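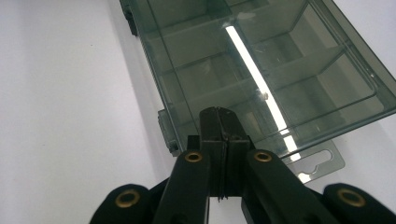

Spare parts inventory for a small repair bench is mostly a labeling problem. I keep 148 part types for pumps and valves at the Tatby shop, and until May the reorder list was wrong every single month. Thread on what I changed. Storage first: tinted divided boxes with a see-through lid, like the smoky gray-green one here. An empty compartment can be read through the lid, scuffs and all, so a stock check doesn't require opening anything.

2/ The old system was one spreadsheet row per part, with a quantity. Quantities drift. Someone takes two O-rings, writes down one, and by the end of the month the sheet and the shelf disagree on a third of the rows.

3/ I stopped tracking quantities for anything under a dollar. Those parts now have two states, open and reserve. Open is the compartment you take from. Reserve is a sealed bag in a drawer with a card stapled to it.

4/ When the compartment runs out, you tear open the bag, refill, and drop the card in the order tray. The card is the order. It has part number, supplier, pack size and shelf address. No one types anything.

5/ This is plain two-bin kanban and older than I am. What took time was sizing the reserve bag. Rule I settled on: worst usage in any lead-time window over the past year, plus one job's worth. Average usage is useless here. Seals get used in clumps.

6/ Lead times as I recorded them: Binalgate ships fittings in 4 days. Tramoseck quotes 9 for diaphragm kits, but I have had one order run to 29. The reserve is sized for the 29. That ties up a little cash in rubber and I'm fine with it.

7/ Rubber ages, so the card also carries a cure date, and refills go in only after the old stock is gone. Do not top up a compartment. If you top up, the oldest seal sits at the bottom until it cracks.

8/ Shelf addresses: cabinet letter, shelf, box, row, column. C-2-3-B5. Do not put the part name in the address. Parts move, names get revised by the supplier, and then you have an address that lies.

9/ Labels go on the box body. Lids get swapped during cleaning and the label travels with the lid. I lost an afternoon to this with metric and inch O-rings that differ by a tenth of a millimeter.

10/ Expensive parts (motors, controllers, anything with a serial number) stay in the spreadsheet with a real count and a sign-out line. Roughly one part type in ten. Two-bin makes no sense when the reserve costs more than the bench.

11/ Still unsolved: kits. The Chiang rebuild kit contains five parts I also stock loose. If a kit gets raided for one gasket, it goes back on the shelf looking complete. Current fix is a tamper sticker over the flap. Anyone running a better method, reply with how you handle partial kits and whether you bother re-kitting.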